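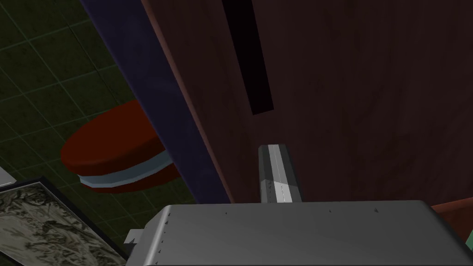 Does bringing robots into a workplace mean fewer people?

At Flolter, so far, it has meant the same people doing odder jobs. The furnished-rental company has a habit of announcing the future by email at 4:50 in the afternoon, and the email about the robots went to everyone in the Drutdale office, including the staff whose work the robots were going to learn. It had a smiley face in the subject line.

The work in question is resetting rooms. A tenant leaves, and somebody goes in to put the room back the way the inventory says it should be: cup here, plant there, picture on the wall and not behind the couch. Flolter has 760 furnished units on its books, and for years the resets were done by a crew with a van, a clipboard and strong opinions about tenants.

The van is still there. What changed in August is that five of the crew swapped most of their driving for a desk on the second floor, where they supervise a two-armed robot practising in simulated rooms. The software, called Sibiya, puts together a room, drops the robot in it and lets it have a go. The crew watch and mark the attempt. If it's bad, they write down why.

They turned out to have a lot to say. The first batch of comments ran to 453 entries, a good share of them about the decorating. Sibiya furnishes its rooms with a confidence the crew had previously seen only in students. Colours are picked, as far as anyone can tell, by throwing a paint chart down the stairs.
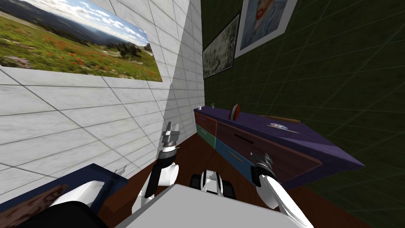 A Sibiya practice room, with the robot's grippers in front of a purple-topped dresser.

The engineers explained that the clashing is deliberate. A robot that has only met beige will be stumped by the first tenant with a personality. The crew accepted this, and one of them has since asked whether the same principle could be applied to the lunchroom.

Behind the jokes there's been a real shift in who gets listened to. On the van, nobody from head office asked how you knew a room was finished. Now it comes up every morning at 9:15, in a meeting with a whiteboard. The crew have had to put into words things they used to do with their hands while thinking about supper. Which end of a dresser do you start from? What do you pick up first when there's a disc lying next to a stick? Why does a small plant get moved before anything near it? The answers are mostly "because you learn," and then a long pause while somebody tries to write that on the whiteboard.

Some of them like it. Knees have been mentioned, favourably. One former driver says she hasn't carried a mattress in months and doesn't feel the spiritual loss she was warned about. Others miss the van. You could finish a room and shut the door on it, and the radio was yours. A simulated room never gets shut. It comes back the next day with a different floor.

Then there's the money, which the email with the smiley face did not cover. The desk job came with the same hourly rate and a new title, "reset specialist," and it took until the following month for the company to agree to a training bonus of $4000 each. The crew's position was that if their know-how was going into a machine, it should go in at a price. Management's position was that this was an excellent point and could it wait for the next quarter. It could not.

The pictures are what most of the arguments are about now. In a real unit, a picture on the floor is either something that fell or something a tenant took down on purpose, and you treat the two differently. The robot has no view on the matter. It sees a flat rectangle and two fingers to pick it up with, and flat things are miserable to pick up from tile, as anyone who has chased a coin across a bathroom will confirm.
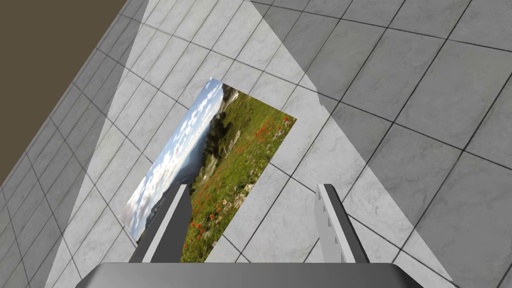

What happens at Urnlow

The first real building on the list is Urnlow, a low-rise on the edge of Drutdale with wide doors and a working elevator, which already puts it ahead of most of the portfolio. The plan is for one robot to handle the light resets there, with two of the crew on site and the rest checking from the office.

The company says no jobs will go. The crew have asked for that in writing, and what they have so far is a slide. It's a nice slide, with an arrow on it. They've also asked for a say in when the robot is ready, on the grounds that they are the ones who will be standing next to it when a tenant's forgotten coffee cup goes over.

That second request went through without a fight, to everyone's mild surprise. The sign-off sheet for Urnlow has a line at the bottom for the crew, and as of this week it is still blank. The van, meanwhile, is booked for new tires.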